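Atelier textile de Lunerville
Cahier d'atelier – section apprêts et nettoyage
Octobre

Objet de l'entrée : reprise des essais de désencollage sur les toiles de coton du fonds Skirken, contrôle des eaux de rinçage, premières observations sur la tenue des lisières.

Ouverture de la séance à 8 h 15. Température de la salle humide relevée à l'arrivée et reportée sur la fiche murale. La ventilation de la hotte a été remise en service après remplacement du filtre. Le bac principal a été vidangé, rincé à l'eau déminéralisée et essuyé avant toute manipulation.

Rappel du contexte

Le fonds Skirken rassemble des toiles de coton et de lin mélangé provenant de l'ancienne manufacture du même nom. La majeure partie des pièces n'a jamais été utilisée et porte encore l'apprêt d'origine, à base d'amidon, auquel s'ajoute sur certains lots une charge minérale dont la nature n'est pas établie avec certitude. L'inventaire initial fait état de 405 coupons. L'atelier en a la charge pour examen, nettoyage lorsque celui-ci est justifié, puis conditionnement à plat.

La question posée depuis le début de la campagne est celle de l'opportunité du désencollage. L'apprêt protège mécaniquement la toile et constitue en lui-même un témoignage de fabrication. Il attire cependant les insectes, jaunit par plages et rend les plis cassants. La position retenue au printemps demeure en vigueur : conserver l'apprêt sur les coupons stables, le retirer sur ceux qui présentent des cassures actives ou des traces d'infestation, et documenter chaque décision sur la fiche individuelle.

Essais de la matinée

Les essais ont porté sur le coupon 2102, retenu pour son état intermédiaire : apprêt continu, jaunissement modéré, deux cassures anciennes le long d'un pli central. Un test à l'iode a été réalisé sur un fil prélevé en bordure. Coloration bleu-violet franche, ce qui confirme la présence d'amidon en quantité notable. Le fil témoin a été conservé en pilulier.

Trois conditions ont été comparées sur des bandes de toile d'étude de même armure, découpées dans une chute sans valeur documentaire. La première bande a été immergée dans l'eau déminéralisée seule. La deuxième a reçu le bain enzymatique à l'amylase, à la concentration portée dans le protocole interne. La troisième a été traitée par compresses, sans immersion, avec le même bain.

L'eau seule assouplit la toile mais laisse une main encore cartonneuse après séchage. Le test à l'iode reste positif, de façon un peu moins soutenue. Le bain enzymatique donne un résultat net : coloration presque nulle au bout du temps prescrit, toile souple, léger gonflement des fils de trame. La méthode par compresses est inégale. La zone centrale réagit correctement, les bords de la compresse forment une auréole qu'il a fallu reprendre au rinçage, avec une surveillance plus longue que prévu.

Il convient de noter que les compresses avaient été préparées avec la cellulose du nouveau fournisseur, plus grossière que la précédente. L'essai sera renouvelé avec le reliquat de l'ancien stock afin d'isoler ce facteur. Tant que cette vérification n'est pas faite, le résultat défavorable ne doit pas être reporté dans la synthèse comme une limite de la méthode.

Eaux de rinçage

La conductivité a été suivie à chaque renouvellement de bain. Le premier rinçage du coupon 2102 donne 1042 microsiemens par centimètre, valeur élevée, que l'amidon ne suffit pas à expliquer. Elle renforce l'hypothèse d'une charge minérale soluble ou d'un résidu de blanchiment mal éliminé en manufacture. Les rinçages suivants font baisser la valeur de manière régulière, et l'arrêt a été décidé lorsque deux mesures consécutives se sont révélées identiques à la précision de l'appareil.

Le pH du premier bain s'établissait à 7, sans dérive sensible par la suite. Un flacon de chaque eau a été mis de côté, étiqueté et placé au réfrigérateur de la salle d'analyses. Le laboratoire Orkov a été sollicité pour une identification des sels. La demande précise que la priorité est donnée au premier bain, les autres flacons pouvant attendre.

La sonde de conductivité met désormais plus de temps à se stabiliser. Un étalonnage a été effectué avant et après la série, avec un écart acceptable. Le remplacement de la cellule est inscrit sur la liste des achats.

Mise à plat et séchage

Après égouttage sur grille, les bandes d'étude ont été transférées sur plan lisse. La mise au droit fil se fait à la main, par pressions légères du centre vers les lisières, sans traction sur les angles. Cette consigne est rappelée ici en raison des déformations constatées lors de la campagne précédente, où plusieurs angles avaient été tirés en pointe et n'ont pu être rectifiés qu'au prix d'une seconde humidification.

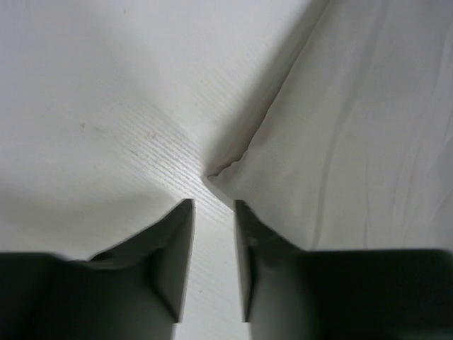 Temps de lecture : 7 minutes

Le comportement des bords libres appelle une remarque. Une coupe franche, sans lisière ni ourlet, tend à onduler légèrement au séchage, les fils de chaîne et de trame ne se rétractant pas dans les mêmes proportions. Cette ondulation est sans gravité sur les chutes d'étude. Sur les coupons du fonds, elle modifie les dimensions relevées et peut fausser le rapprochement avec les registres de la manufacture. Les mesures seront donc prises systématiquement avant traitement, puis après retour à l'équilibre avec l'air de la salle, et les deux valeurs figureront sur la fiche.

La pose de petits poids de verre le long des bords a été discutée. Elle donne satisfaction sur les toiles serrées. Sur les armures lâches, elle imprime une marque perceptible en lumière rasante. Il est proposé de réserver les poids aux toiles serrées et d'employer ailleurs des bandes de non-tissé sous plaque légère, à retirer dès que la toile n'est plus froide au dos de la main.

Lisières

Sur le coupon 2102, la lisière gauche comporte un fil de couleur, bleu passé, tissé à intervalle constant. La lisière droite en est dépourvue. La même disposition a été relevée en début de campagne sur un groupe de coupons attribués à l'atelier Thomas, sous-traitant supposé de Skirken. L'attribution repose pour l'instant sur une mention unique dans le registre des expéditions et doit être maniée avec prudence.

Un essai de solidité au mouillé a été conduit sur ce fil avant l'immersion, au moyen d'un buvard humide maintenu sous pression. Aucun transfert. L'essai a été répété avec le bain enzymatique, même résultat. L'immersion complète du coupon a donc été autorisée pour la séance de l'après-midi.

Séance de l'après-midi

Immersion du coupon 2102 à 14 h, sur support de tulle polyester, dans le bain porté à la température du protocole. L'eau se teinte en jaune paille dans les premières minutes. Les deux cassures anciennes ne se sont pas étendues. Le pli central s'est détendu sans intervention, à l'exception d'un court segment proche de la lisière droite, où l'apprêt forme une surépaisseur. Ce segment a été tamponné à l'éponge fine.

La désactivation de l'enzyme a été assurée par les rinçages successifs. La question d'un rinçage à l'éthanol dilué, évoquée lors de la réunion technique, reste ouverte. Le bénéfice paraît faible au regard de la quantité de solvant nécessaire pour un coupon entier, et la hotte ne peut accueillir le grand bac. Un avis écrit sera demandé avant la prochaine séance.

Sortie du bain avec le support, égouttage en pente douce, mise à plat. Les fils rompus des deux cassures ont été réalignés à la spatule souple. Une consolidation sera sans doute nécessaire. Le choix se portera vraisemblablement sur une crêpeline teinte, fixée par points de restauration, l'emploi d'un adhésif étant écarté sur une toile qui vient d'être débarrassée de son apprêt.

Incidents et matériel

Une fuite a été constatée au raccord d'évacuation du grand bac. Elle est mineure et a été contenue par une cuvette. Le service technique du site de Lunerville a été prévenu en fin de matinée. Le bac ne doit pas être rempli au-delà du repère inférieur avant réparation.

Le stock d'amylase couvre les besoins jusqu'à la fin de la campagne, sous réserve d'une conservation correcte. Le flacon ouvert porte maintenant sa date d'ouverture, ce qui n'était pas le cas du précédent. Les gants de petite taille sont épuisés. Le buvard sans acide en grand format est à recommander – la dernière livraison comportait des feuilles gondolées, à refuser si le défaut se reproduit.

Points à reprendre

Renouveler l'essai par compresses avec l'ancienne cellulose, sur chute de même provenance.

Relever les dimensions définitives du coupon 2102 après stabilisation et les comparer à la mention du registre.

Transmettre au laboratoire Orkov le fil prélevé en bordure, en complément des eaux, si la quantité de matière est jugée suffisante.

Vérifier, parmi les coupons non encore ouverts, la présence du fil bleu en lisière gauche. Les boîtes concernées sont rangées sur l'étagère basse de la réserve et ne doivent pas être déplacées sans mise à jour du plan de rangement.

Fermeture de la salle humide à 17 h 40. Ventilation laissée en marche réduite. Coupon 2102 en cours de séchage sous non-tissé, prochain contrôle à l'ouverture.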